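Notes from the Old Computer Corner

So I finally gave in and spent December evenings on the workstations we inherited when the Nemthorpe office closed. There are 11 of them stacked along my wall (sorry to everyone who has bumped a shin!) and my plan is to get the best ones running again for the spring loan shelf. I started with processors, and I have to say I love that part of the job. You swing up the load plate, look over all those tiny gold pins, and hold your breath a little.

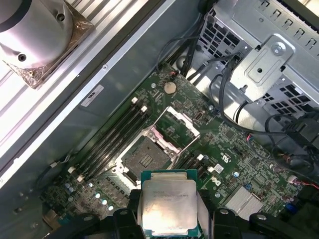

Ville Kinnunen talked me into keeping a notebook this time, so every machine gets a page: memory, drive, battery, and what shape the socket is in. If a board is going to sit for a while, please leave the cover on the socket! Those pins bend if you so much as sneeze, and a replacement board runs me $200.

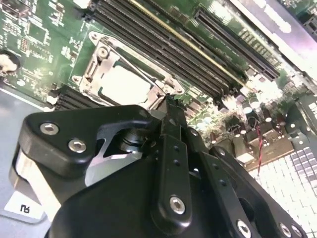 Socket cover in place, with the memory slots just beyond it.

Next up is cleaning. I've got a fresh bottle of alcohol and a bag of lint-free wipes, and old thermal paste is no match for me and a good radio show.

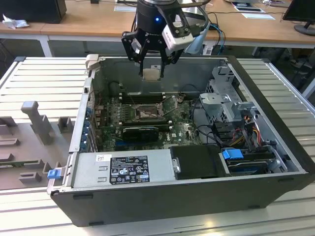 I'm also short on small stuff. If you have spare case screws, coin-cell batteries or any memory from the old Vako desktops, drop them in the tray by my door. I'm usually there until 3.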